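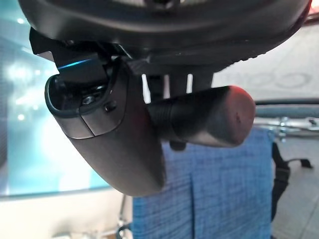 Filtby Evening Language Circle: Frequently Asked Questions

On this page we collected the questions which new members ask us most often. If your question is not answered, please write to us through the contact form. We reply usually within two working days.

What is the language circle?

It is a group of adults who meet in the evening and speak together in a language they are learning. We are not a school and we do not give certificates. There is a leader at every table who speaks the language well and who helps when the conversation stops.

Which languages can I practise?

At the moment we have tables for English, German, Polish and Spanish. The French table is closed until January, as its leader has moved to another town. If you can lead it, we would be very glad to hear from you.

Do I need to know the language already?

You should be able to introduce yourself and to speak in simple sentences about your day. For complete beginners the evenings are too difficult, and we have seen that they go home disappointed. We advise them to take first a beginner course, for example at the Sadowski School in Hemine, and to come to us after one term.

How do I know which table is right for me?

Each language has a slow table and a fast table. At the slow table people wait for each other, and it is allowed to look in the dictionary. At the fast table we ask you to put the dictionary away. You may change the table at any time, also in the middle of the evening.

Where and when do you meet?

We meet every week at 18.30 in the Flikuris building in Filtby, on the first floor. The entrance is from the courtyard and not from the main street. Please ring the lower bell, the upper one belongs to the dentist. The evening ends at 20.30, and the last bus to Hemine leaves at 20.52 from the stop opposite.

Is there a lift?

Yes, but it is small and a wide wheelchair does not fit inside. If you cannot use the stairs, write to us before your first visit and we will prepare a table on the ground floor.

How much does it cost?

The first evening is free. After this you pay for the whole year, and the fee is 98 euros. Students and pensioners pay half. The money goes for the rent, the tea and the books in our cupboard. If you join after February, you pay only for the months which remain.

Can I pay for one evening only?

No. We tried it in the past, but it made a lot of paperwork and the tables were different every week. People did not have time to know each other.

Can I get my money back if I stop coming?

Until the end of your first month, yes, the full amount. Later we do not return the fee, but you may give your place to a friend or a relative. Please tell us the name of the new person so that we can correct the list.

How many people come?

In a normal week we are some 23 people, more in autumn and fewer before the summer. We try not to seat more than six at one table. When the group is larger, the quiet ones do not get their turn.

What do we talk about?

The leader brings a topic, usually a short text or a question. Last month the slow English table talked about neighbours, and the fast one about whether children should learn to write by hand. You will find the next topics on the notice page. You do not have to prepare anything, but many members like to look up a few words at home.

We ask you not to bring party politics to the table.

Will somebody correct my mistakes?

It depends on you. At the beginning of the evening tell the leader if you want to be corrected at once, at the end, or not at all. Other members should not correct you without being asked.

Can I borrow books?

Yes. Write the title and your name in the green notebook inside the cupboard door. You can keep a book for four weeks. Please do not write in it with a pen, also when you find a printing mistake.

May I bring my child?

Young people from 16 years are welcome when they come with an adult. For smaller children we do not have a place or a suitable programme.

Are you open in the holidays?

We have a break in July and August, and again in the second half of December. In the last meeting before the winter break there are no separate tables, and everybody brings something to eat. Please put a small paper next to your dish with the ingredients, as we have members with allergies to nuts.

How do I join?

Fill in the form on the page "Membership" and come a quarter of an hour earlier on your first evening. The table leader will show you the rooms and where to hang your coat.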